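Bass decay in the back room, second round
August 21, 2020
By Omar Srour

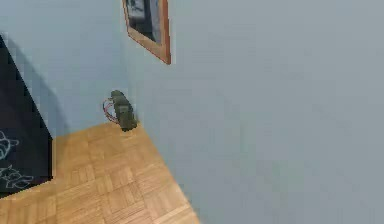 Kittipong Srisuk wrote back overnight to say that I should stop moving the loudspeakers and treat the corners first, all of them, floor to ceiling, and only measure again once that is done. His argument is that any position found in an untreated room has to be found a second time afterward, so the first search is wasted labor. He also thinks my July plots are smoothed too heavily to show anything below the voice range.

He is right about the smoothing. I had left the setting at one third of an octave from an earlier job, and at that width two neighboring resonances merge into one broad hump. I re-exported the July sweeps this morning with smoothing off. The hump in the forties and fifties separates into two peaks with a shallow dip between them. The lower one I can account for. The room is 387 cm long on the inside, measured at floor level with a steel tape, and half a wavelength fits that length at a little over 44 Hz. The upper one I assign to the width, provisionally, as I have not yet taped the width anywhere except along the baseboard.

On the corners I only half agree. Pressure is at its maximum in a corner for every mode of the room, so that is the correct place to excite a mode or to detect one. Porous material works on air movement, though, and at the wall surface there is almost none. A batt pushed hard into a corner does little at 44 Hz unless it is very deep. A quarter wavelength at that frequency is close to two meters. I am not giving up two meters of floor in a room this size.

Work done today, in order.

Warmed up the amplifier for half an hour. Set the level at 1000 Hz using the Oko meter on a tripod at ear height, then did not touch the volume again. Ran each sweep 3 times and kept the average. Recorded temperature at the start and the end. It drifted upward by less than a degree, and the effect on the speed of sound is too small to matter for what I am doing.

First set: microphone in the corner, close to the floor, left Kirau loudspeaker in its usual place. All the low modes show up, as expected. This is the run I will use for decay times. The 44 Hz resonance is by far the slowest to die away. On the waterfall plot it stands out as a ridge long after its neighbors have gone into the noise.

Second set: microphone at the chair. The 44 Hz peak nearly vanishes. The chair is close to the midpoint of the long dimension, where the first lengthwise mode has its null, so the bass is thin at the one place I sit and heavy everywhere else. This explains the complaint from the hallway, and it also explains why I kept turning the bass up and making the complaint worse. The second lengthwise mode has a peak at the midpoint, and the plot has one there, a bit under 90 Hz. That is the boxy quality on male voices and upright bass which I had been blaming on the crossover. I owe the Kirau pair an apology, and myself the price of the replacement capacitors.

Third set: chair moved back by hand widths, one sweep set at each stop. The null fills in steadily. The 90 Hz peak falls at the same time. The best compromise is a little behind the center line, with the loudspeakers left alone. Farther back than that and the response from the rear wall begins to dominate; the plot gets rougher and the stereo image pulls to one side. I marked the compromise position with masking tape on the floor and wrote the date on the tape.

Fourth set was meant to be with the door open. Abandoned. A truck was unloading at the Thongsuk yard across the road and its engine idled at a frequency inside the band I was measuring. I waited, it stopped, I started a sweep, and it started again. The run is in the folder with a note in the file name so I don't use it by mistake.

Absorbers. The mineral wool batts I have left from the ceiling are too dense for this use, going by the flow resistance figure on the sheet. For thick absorbers the lighter grade is the better choice, which is convenient, as it is also cheaper. Hevgate lists a light batt that I can double to reach 16 cm. With an air gap behind it of the same depth, the panel ought to do useful work down to the upper bass and take a good part off the 90 Hz peak. It will not do much at 44 Hz, and I should not expect it to.

For 44 Hz the options are a tuned membrane or a narrow equalizer cut. A membrane has to be built, weighed, tested and usually built again. The cut costs nothing, and where the room is behaving as a minimum phase system, cutting the peak shortens the ringing as well. It will only be correct at one seat. I have one seat. I will try the cut first, at a modest depth, and keep the membrane in reserve. Boosting a null is pointless and I note it here so that I don't try it again in the winter.

Replied to Kittipong with the raw files and the corner decay plot. Asked him two things: whether he has ever measured a corner absorber of moderate depth on a mode this low with a before and after at the same temperature, and whether the second peak could be the width mode shifted by the window. Glass and light framing give a little at low frequencies and the effective dimension comes out longer than the tape says. If the width tapes out as I think it will, the calculated value will sit slightly above the measured one.

Equalizer test this evening, late, at low volume. Two passes of the same double bass recording, one with the cut and one without. The cut is audible at the chair only as a small loss of weight. In the hallway it is much more obvious. I could follow separate notes from the foot of the stairs.

To do: tape the width at three heights. Order light batts and furring strips. Repeat the door-open run early, before the yard opens. Replace the battery in the meter, which was reading low by the last set.

Last updated August, late evening

Contact: Omar Srour | Copyright Omar Srour | Back to top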